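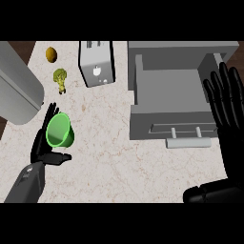 A marble countertop with a green cup and a toaster oven.

How to remove a stain from a marble countertop

Marble is a soft stone and it drinks liquids. If coffee, tea or oil stays on it for one night, you can find a dark spot in the morning, and wiping does not help anymore. In this page I explain the method with a paste, which is called a poultice. I used it in my own kitchen in Skelcombe and later in two rented flats.

First, check what you have

A stain is darker than the stone. If the mark is lighter and looks dull, it is an etch, made by lemon, vinegar or wine. A paste cannot repair an etch. For this you need polishing powder, and I will write about it on another page.

What you need

Baking soda, 9 tablespoons
Water for an oil stain, or hydrogen peroxide (3 percent, from the pharmacy) for coffee and tea on light marble
Plastic kitchen wrap
Painter's tape
A plastic or wooden scraper
Two soft cloths

Do not use peroxide on dark marble. It can make the color lighter and you cannot bring it back.

Steps

1. Wash the place with warm water and a drop of dish soap. Let it dry well.

2. Try a little paste in a corner which people do not see. Wait until it is dry and look at the color.

3. Mix the baking soda with the liquid, spoon by spoon, until it is thick like peanut butter. Wear gloves if you use peroxide.

4. Put the paste on the stain, as thick as a finger, and go a little over the border of the stain.

5. Cover with the wrap and tape the sides. Make 2 small holes with a needle.

6. Leave it for one full day. Then take off the wrap and let the paste become completely dry. In winter mine needed one more day.

7. Lift the paste with the scraper, rinse, and dry with a clean cloth.

If the stain is weaker but still there, repeat. My worst one, sunflower oil near the stove, needed four times.

After the stain is gone

Put a stone sealer on the clean, dry counter. Read the label, the waiting time is different for each product. I seal mine every November. To test the sealer, put some drops of water on the stone. If the stone becomes dark under them, it is time to seal again.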